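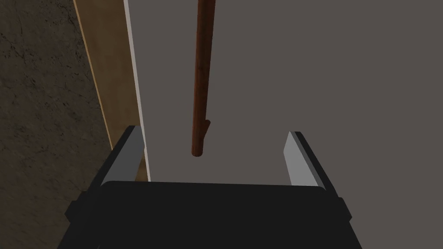
Figure 1. Simulated gripper with its two fingers, light grey pads on the inner faces.

Home exchange as low-cost long-stay travel: a comparison of three listing schemes

Reading time: 2 minutes

1. Background

Home exchange lets two households use each other's homes for an agreed period without paying rent. It differs from house sitting in that both parties travel, and neither is expected to look after the other's animals or garden unless this is written into the agreement. The report compares the terms of three schemes, Fernitz, Fesley and Rowlands, for stays of two weeks or longer.

2. Method

Terms and conditions were read in full for each scheme. A sample of 30 listings was then taken from each, using the default search order and no filters. For every listing the minimum stay, the cleaning terms and the cancellation notice were recorded in a spreadsheet. Listings with no dates were kept in the sample. A short questionnaire was also sent to members of the Okitside exchange group in March, and 17 replies were received. One was blank after the first page and was removed, leaving 16.

3. Results

Fernitz allows direct swaps only. Both stays must be of equal length, though they need not take place at the same time. Fesley uses points, so a member can host one household and stay with another. Rowlands permits both methods but charges a higher joining fee.

Cleaning was the least consistent item. Fesley states that the guest cleans before leaving – the other two leave it to the parties. Long stays were easiest to find on Rowlands, where many hosts were away for a full season.

Questionnaire replies dealt mainly with travel costs and insurance. One household put its saving over a single summer at nearly 4000 pounds, based on the rent of a similar flat. This figure was not checked and excludes flights.

4. Limitations

The default search order may favour newer listings. The questionnaire group was small and its members had all completed an exchange, so failed arrangements are not covered. Home insurance terms vary by policy and were outside the scope of the work.

5. Further work

A second sample should be taken in winter, with cancelled stays recorded separately.

© Student project reports, August 18, 2024 | Contact | Back to top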